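## 4. Setting Up the Lounge Table

This section applies to the round tables supplied to Rernley shared lounges. Complete Section 3 (Floor Layout) before beginning.

**Items required:** round table, table lamp with drum shade, artificial potted plant, drinkware, cable ties, soft cloth.

1. Position the table on level floor. Leave 28 inches of clear passage on the side used as a walkway.

2. Wipe the tabletop with a soft cloth and allow it to dry. Do not use abrasive cleaners on light wood.

3. Place the lamp on the tabletop with its base fully supported. Check that the shade sits straight on the stem.

 **Caution:** Do not exceed the bulb rating printed inside the lamp socket. Disconnect the lamp before adjusting the shade.

4. Arrange the remaining articles. The plant stands to the right of the lamp, with the mug between the two. A small cup may be kept behind the lamp stem. Cables lead away to the left, so that the side with the plant stays clear.

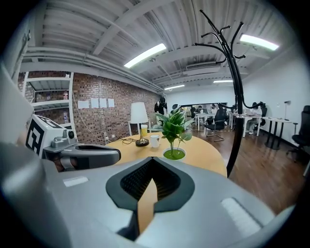

5. Gather any slack in the cables and secure it with a tie. Cables must not hang where a chair or a passing person could catch them.

6. Set the coat rack beyond the table on the plant side. Turn it until the hooked arms are clear of the leaves, then press down on the pole to confirm that the rack does not rock.

 **Note:** Hang heavy coats on opposite arms. Wet garments should be kept away from the lamp.

### 4.1 Routine Care

Dust the leaves of the artificial plant every 7 days with a dry cloth. Do not water it. Lampshades are to be cleaned with a soft brush only.

Drinkware is collected at closing and returned to the kitchen. Notices on lounge walls are to be put up with removable tape.

Requests for replacement Furine lamps or Grirex coat racks should be addressed to Estela Bustos, Lounge Furnishings, extension 300. State the room name and the article required.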